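Is a five-finger hand worth it over a plain gripper for a small kitchen-task lab?
Posted in Equipment & Budgets

tanabe_bench
We have to put in our equipment request by December and the sales rep keeps steering us toward a humanoid hand for the arm we already own. The tasks are simple stuff, like pans, cups and soft objects. The quote has a line for "annual hand service" at $1057 and nobody at the Cakivach office will tell me what that covers. Has anyone paid for this and been glad they did?

grellville2
I would not sign that. We run a similar bench in Grellville and I budgeted for the hand and forgot everything around it. Our first-year extras were $614 for a spare finger set and $779 for cables and a wrist adapter. Ask for the price of one replacement finger, in writing, before you talk about anything else. If they can't give you one, you have your answer.

Also look at what your tasks need. This is our pan setup:
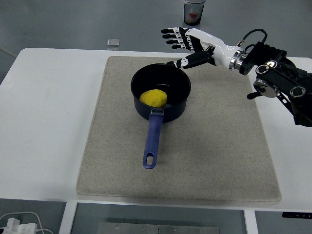
Saucepan with a yellow ball in it, on the felt mat. Hand at the upper right.

A pan with a long handle can be picked up by two fingers and a bit of friction. I have yet to see a brochure that admits this. The felt mat, on the other hand, I'd buy again tomorrow. Plan for cable slack over the wrist too, and for a table you don't mind scratching.

nikcombe_shop
just get the gripper, you can always upgrade

pan_and_lid
Depends on the upgrade path, which the reply above skips. Some adapters only fit one maker's wrist, so "later" can mean buying the mount twice. I'd ask for a loan unit and run your own tasks on it for 22 working days. Ours looked great in the demo, with their objects on their table. Get the service terms before the loan starts, and check who pays if a finger breaks during it.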